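Hilo sobre por qué una recogida selectiva con buenas cifras de participación puede dar un material mediocre. Son notas de trabajo, sin orden especial.

1/ La participación mide cuántos hogares usan el contenedor. La calidad mide qué sale de él. En los informes suelen ir en la misma tabla y se leen como si fueran lo mismo.

2/ En octubre revisé los datos de Donditz: 69 % de participación, impropios en torno al 10 % en peso. El primer número salió en la nota de prensa. El segundo estaba en el anexo 2.

3/ El peso engaña. Un film de plástico apenas suma en báscula y obliga a parar la línea para limpiar los ejes. Una botella de vidrio en la fracción ligera suma mucho y además se rompe en la compactación.

4/ El vidrio fino ya no se recupera. Acaba en el rechazo o, peor, incrustado en la bala de PET – y ahí el comprador descuenta el lote entero.

5/ Gilmar Tavares, de Sisay, propone caracterizar por unidades además de por kilos. Es más lento, pero permite comparar rutas con composición distinta. Me parece razonable para muestras pequeñas.

6/ Sobre la rotulación: «Envases» agrupa materiales que el usuario percibe como distintos. Una etiqueta por objeto o material se entiende antes, aunque multiplica los recipientes y el coste de recogida. Kaltus lo probó en cinco edificios y mantuvo la separación solo en dos.

7/ Queda pendiente la humedad del cartón. Lo dejo para otro hilo, me faltan los datos de Fonex.
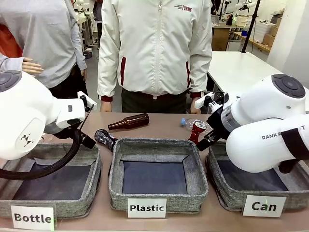 Separación en tres fracciones: «Bottle», «Plastic» y «Can».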